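Glaze and Clay Body FAQ
Gudthorpe Pottery Supply - Technical Support
Last revised 1 January 2019

These are the questions our support desk receives most often about firing, glaze fit and finished ware. Answers apply to the Gudthorpe stoneware bodies and the Rondeck glaze range unless stated otherwise. Check the label on your bag or jar before relying on any figure given on this page.

GENERAL

What is the difference between earthenware and stoneware?

Earthenware is fired at a lower temperature and stays porous, so it needs a sound glaze to hold liquid. Stoneware is fired hotter, until the clay becomes dense and takes up very little water. A stoneware mug can have an unglazed foot without leaking. An earthenware mug with an unglazed foot will often absorb water in the sink and become hot in a microwave.

Can I use one glaze outside and a different one inside?

Yes. Use a liner glaze rated for food contact on the inside and carry it over the rim. The outer glaze can then be chosen for color and texture. A matte outside over a contrasting liner is a common arrangement for drinkware. Both glazes must mature at the same cone. Apply the liner first, wipe any runs from the outside, and let the piece dry before applying the outer coat.

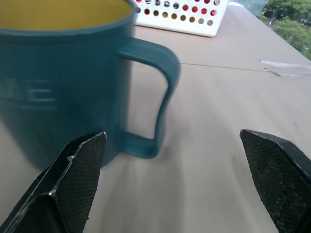 GLAZE FIT

Why do fine cracks appear in the glaze after firing?

This is crazing. The glaze has shrunk more than the clay on cooling and is under tension. It can show up when the kiln is opened or weeks later. Possible corrections are a slightly hotter or longer firing, a thinner coat, or a different glaze and body combination. Opening the kiln early can make it worse but is seldom the only cause. Refiring crazed ware to the same cone may close the lines for a time, and they usually return.

Why does glaze flake off at the rim or handle?

This is shivering, the opposite fault. The glaze is under too much compression and lifts from edges. Discard affected drinkware. The flakes are sharp and can end up in the drink. Do not sand the edge and return the piece to use.

What causes bare patches?

Bare patches with rolled edges are called crawling. The usual causes are dust or oil on the bisque, a coat that is too thick, or a second coat applied after the first has dried hard. Wipe bisque with a damp sponge and let it dry before glazing. Handle joints collect extra glaze and should be checked with a fingertip once the surface is dry.

How do I keep raised lettering readable?

Thin the glaze slightly and use fewer coats over the letters. Glazes that break over edges show a lighter or darker tone on high points, and this helps the lettering stand out. Opaque mattes tend to fill shallow relief. Test on a tile carrying the same stamp at the same depth. Letters pressed into leather-hard clay normally come out sharper than letters pressed into soft clay.

FIRING

How many coats should I brush on?

Rondeck brushing glazes need 3 coats, each brushed at right angles to the one before. Dipping glazes are supplied at a different consistency and should not be brushed.

My matte glaze came out shiny. Why?

Many mattes depend on crystals that form during slow cooling. A small kiln with thin walls cools too quickly for this. Program a controlled cool through the upper part of the range, or switch to a matte that does not depend on cooling rate. Overfiring gives the same result, so place a witness cone on each shelf before changing the schedule.

Do you supply firing schedules?

Yes. Schedule sheet 113 covers mid-range stoneware and sheet 33 covers bisque. Both are written for the Amato controller. Other controllers accept the same ramps, but the segments have to be entered by hand.

HANDLES AND FORM

Why do handles crack at the lower joint?

The handle and the body were at different moisture levels when joined. Score both surfaces, use slip made from the same clay, and dry the mug slowly under loose plastic. A handle that is heavy at the bottom will also pull as it dries. Tall, squared handles need more support than round ones while soft - stand the mug upright on a flat board and leave it alone until the handle is firm.

How do I check that a mug sits flat?

Set it on a table or glass sheet known to be level and press lightly on opposite sides of the rim. Any rocking can be felt before it can be seen. Minor unevenness in fired stoneware can be ground off with a wet diamond pad. Wear eye protection and keep the surface wet.
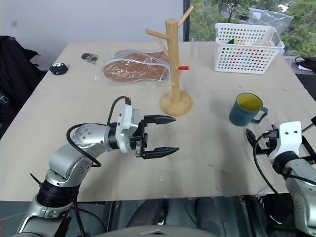 Light beige tabletop.

ORDERS

Can I return opened glaze?

No. Unopened jars may be returned in January and credited against another order. Dry glaze in sealed bags is handled the same way.

Do you ship clay in freezing weather?

We do, from the Drilthorpe warehouse. Clay that has frozen is still usable. Let it thaw fully in the bag, then wedge it well before use. Liquid glazes are more sensitive - some will not remix after freezing, and we hold these orders until the temperature rises.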